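About us

Hello! I'm Nour, and I started Skallent because I was tired of sitting in meetings where somebody put up a chart, everyone nodded, and then we all went off and did whatever we were going to do anyway.

We're a small marketing research and planning shop. People come to us when they have a pile of customer data and a decision to make, and the two don't seem to be on speaking terms. 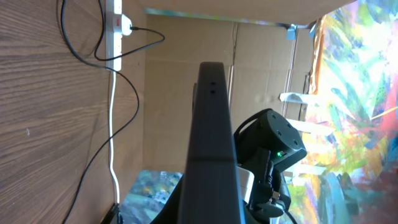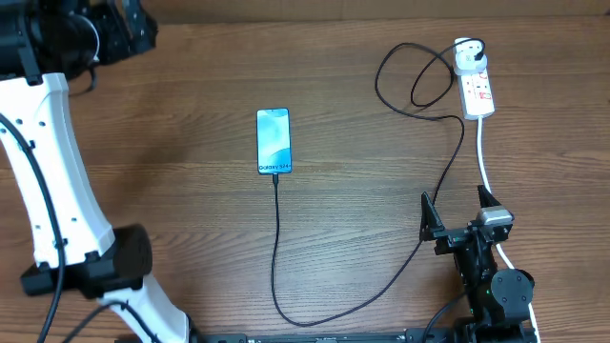 Brown wood in both, and a phone on the table in the second.

How we got going

I spent a long stretch on the client side, mostly in brand planning, and the last thing I did there was a loyalty survey with 60 questions in it. Sixty! I filled it in myself one evening and by the second page I was ticking the middle box just to get to the end. When the results came in, the middle box had done very well. We built a whole campaign on that survey (I still have the mug).

So I left, and rang up Živko Petkov, who had been the only person in the building to ask what the questions were for. He does our statistics and he is much more patient than I am. We registered the company in February, wrote a one-page website, and waited for the phone to ring, which it did not do for quite a while.

Our first proper client was Storstead, who sell garden furniture by mail order. They had 2,739 customer comments sitting in a spreadsheet and wanted to know if a computer could sort them into happy and unhappy. We said yes, probably, but could we read them first? All of them? It took the two of us most of a fortnight and it was the best fun I'd had at work in years. A good chunk of the unhappy ones were from people who loved the chairs and couldn't get through to anyone about a missing bolt. Storstead put a bag of spare bolts in every box and we went out for dumplings.

What we do now

Mostly three kinds of work. We do reading jobs like that one, where you've already got reviews or call notes or open-ended survey answers and no one has had the time to sit with them. We do small surveys, usually to 500 people, sometimes 2,000 if you need to split the answers by region or age. And we do planning, meaning we help your team turn what came back into a brief that a writer or a media buyer can use without phoning us to translate.

We don't build dashboards. We've been asked lots of times and I always feel bad saying no, but there are people who do it well and we'd do it grumpily. If that's what you're after, tell us and I'll happily pass on a couple of names.

Who's here

Me (Nour Akl). I run the projects and write most of the reports. If you get an email from us with too many brackets in it, it's mine.

Živko Petkov looks after sampling, weighting and anything with a formula. He'll also tell you if your sample is too small to say what you want it to say, and he'll do it before you've paid for it.

Diễm Mạch does our interviews. She came over from local radio and people just talk to her, I don't know how she does it. Half an hour in and they're telling her what's in their kitchen cupboards.

Josphat Minja joined to help with the planning side after the Urnudari job, when we took on a travel brand, a survey and a rebrand all in one go and very nearly drowned. He has worked in three agencies and knows what a creative team will and won't read.

Shivam Tomar handles the data itself: getting it, cleaning it, storing it safely, and deleting it when we promised we would. He also fixes the printer.

Working with us

Start with a call. It's free, it's usually with me, and I'll ask what you're planning to do differently depending on the answer. You don't need to have that worked out beforehand, we can get there together. After that you'll get a short written proposal with one price on it, and the name of whoever will be doing the work.

We're on the second floor of the Vasylenko building, past the bike racks. Please use the side entrance, the front buzzer hasn't worked properly since we moved in. Come by for coffee if you're nearby!

Nour

Page last updated 30/07/2022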